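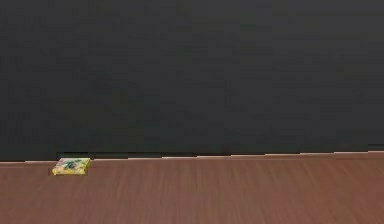 Sim view at reset, yellow box on the far left of the wood surface, near the back edge.

Date: April 5, 2024
Subject: Re: [rota-users] teleop demos for the slide task, how many is enough?

> Hi all, I'm new to Rota and trying to collect demonstrations in
> simulation before I get any time on the real arm. The task is to
> bring the box to the middle of the surface. I have 10 demos and
> the policy just drifts toward the box and stops short. Do I need
> more, or am I doing something wrong when I drive the thing?
> I'm using the keyboard for now.

Hi! I spent most of December on nearly this same task, so let me jump in before the smarter people on the list wake up. (The view at the top is from my own setup, the plain one with the dark wall.)

First, yes, 10 is thin. I ended up with 97 keepers, and I threw out plenty along the way. But I'd look at the keyboard before you go and record a big pile more. With keys you get those little stop-and-go moves, one axis and then the other, and the policy picks up the stops along with everything else! Mine used to park itself short of the box too. When I played the demos back, there I was doing the same thing every single time – driving over, letting go of the keys, thinking for a bit, then going down.

So I switched to the Dravell hand controller and practiced with recording off until I could do the whole thing in one go. If you're stuck with keys, trim the pauses out afterward. The Ostico export script has an idle filter for that, though the default setting is pretty timid and I had to turn it up.

The other thing is where the box starts. A box that close to the back edge is a pain, because it's far away, it's flat, and it's only a little patch of yellow and green in the camera view. I had loads of demos with it near the front (easier to drive, I was lazy) and hardly any at the back, and guess where the policy failed. Spread your starts out, and do the nasty ones while you're still fresh. I cap myself at 2 sessions a day now, my driving gets sloppy after that.

Oh, and are you recording at the same rate you play back? I had mine off by a factor of 3 for a whole week and blamed the controller for it. Check that one first, it's a quick look in the config.

Somebody from the Trevaskis group posted a start-position randomizer here a while back, it should be in the archive. I can send you my edited copy if you can't get theirs to run – it's ugly but it works with the current Rota build.

Which camera view are you training on, by the way? And do you reset the arm to the same pose every time?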